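Previous by thread | Next by thread | Thread index | List home

Subject: Re: Brukcombe community garden — February harvest and stall

On the question of the sweet potato bed, I can give what I have from my own plot, which is the clay end nearest the creek.

> We got 96 kilos off the whole row last year and most of it
> went soft by winter. Is anyone curing theirs properly, or
> are we all just putting them in the shed and hoping? Also,
> does anybody know what happened to the Juvari slips?

I cure mine for ten days in the laundry with a pan of water on the floor and the door shut. After that they go into cardboard boxes, single layer, newspaper between. Don't wash them first. Brush the dirt off once the skins have set. Anything nicked by the fork gets eaten that week.

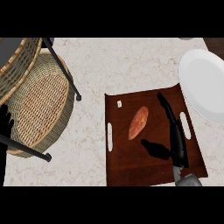
The Juvari slips did poorly. I planted 25 and lost most of them in the first fortnight, before the mulch went on. The Salgado ones alongside had the same soil and the same dripper line and colour up well — I'd order those again. They run a long way, so allow a metre between plants and lift the vines every couple of weeks so they don't root down the path.

On the water, the meter on the lower tank showed 2,011 litres this morning out of 3,000. That should see us through to the end of the month if people stick to evenings.

I can bring a box of cured ones to the stall if someone has scales. Mine are broken.

Plot 14, lower end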